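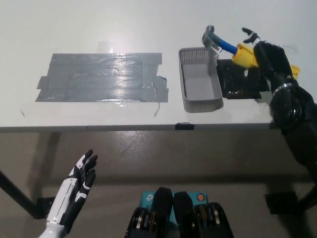
5 min read

Siqueira Works, Assembly Support
Station inspection checklist with comments: two-armed robot, Station 2, tool handling
Period covered: November
Inspected by: Mareike Ostermann
Reviewed by: Kátia Pimentel

Scope

This checklist applies to the robot at Station 2, its table, the fixtures on the table and the hand tools issued to the station. It does not apply to the power cabinet or the site network, which are inspected under the electrical schedule. Each item is marked Satisfactory, Satisfactory with comment, or Action required. An item marked Action required must be closed before the station is released for unattended running.

Section A. Table and floor

A1. Table stands level and does not rock when pressed at each corner.
Satisfactory.

A2. Feet and floor brackets secure.
Satisfactory with comment. Black brackets checked by hand on both sides. The concrete is uneven in color and lightly streaked. No cracks were found near the feet.

A3. Table surface clean and free of loose material.
Action required. A thin dark wire or thread was lying on the white surface by the lower right corner of the taped area. It is to be identified before it is thrown away. If it is a strand of wire, the cable covers on both arms must be opened and checked. A small faint mark near the left edge of the table may remain.

A4. Surface tape flat and firmly attached.
Action required. The gray duct tape on the left part of the table has been laid in overlapping strips with ragged ends, and there are creases and bubbles in it. A fingertip can catch on the ends. The tape also reflects the overhead lights, and the operating notes for this station ask for low-glare surfaces within reach of either hand. Replace with a single matte sheet, cut square. The small piece of clear tape just behind the patch is to be lifted at the same time.

A5. Front edge clip in position.
Satisfactory. The black clip is on the front lip of the table, near the center. It must not be moved without a note in the station log.

Section B. Fixtures

B1. Basket undamaged and empty at start of inspection.
Satisfactory. Light gray plastic, mesh sides. No broken mesh and no sharp edges.

B2. Basket position.
Satisfactory with comment. The basket is set lengthwise from back to front, directly beside the black pad. It is not held down. Ms. Pimentel has asked whether corner stops should be fitted. Request passed to the fixture shop under item 322.

B3. Pad flat and clean.
Satisfactory with comment. Light specks on the pad. Wipe with a damp cloth and let it dry before use. Do not use solvent.

Section C. Arms and hands

C1. Right hand holds the issued tool without slipping.
Satisfactory. Tested with the hammer-type tool, blue shaft and yellow grip, held above the pad. The hand was stopped and the tool pulled gently by the inspector along the line of the shaft. No movement felt.

C2. Tool head clears the basket.
Action required. With the tool held diagonally over the table, the gray head comes close to the back right corner of the basket. The lift height in the stored program is to be raised by 56 mm and the test repeated at reduced speed. The program is not to be run at full speed until the second test is signed.

C3. Finger joints free of play, right hand.
Satisfactory. The white joint details near the fingertips are clean.

C4. Wrist band, right arm.
Satisfactory with comment. The silver metal band is bright and sits evenly on the forearm. Check tightness again at the next inspection.

C5. Left hand and forearm.
Satisfactory. Fingers open and close fully. The seam on the white forearm is closed along its length. The left hand must be raised and clear of the table whenever the right hand carries a tool.

Section D. Body

D1. Front housings and brass-colored fittings.
Satisfactory. Ridged parts of both black housings brushed out. Nothing loose.

D2. Front panel and sticker.
Satisfactory. The teal panel is secure. The round orange sticker is in place and firmly attached.

Section E. Stopping and access

E1. Emergency stop tested from both operator positions.
Satisfactory. Both arms held their position.

E2. Persons kept out of reach while the arms are powered.
Satisfactory with comment. The floor line is worn at the rear of the station. Repainting has been requested from Trasia, the site services contractor.

E3. Spare tool grips in store.
Action required. Stock is 2. The minimum is 5. Order placed with Hondia.

Reviewer's comments (K. Pimentel)

I agree with the findings. Items A3 and C2 are to be closed first, in that order. If the arm covers have to be opened for A3, the stop test at E1 must be repeated afterward and entered as a new line. A4 may be done during the same shutdown.

The station may continue to run at reduced speed with an operator present. Release for unattended running is withheld.

Copies: station log; fixture shop; maintenance office.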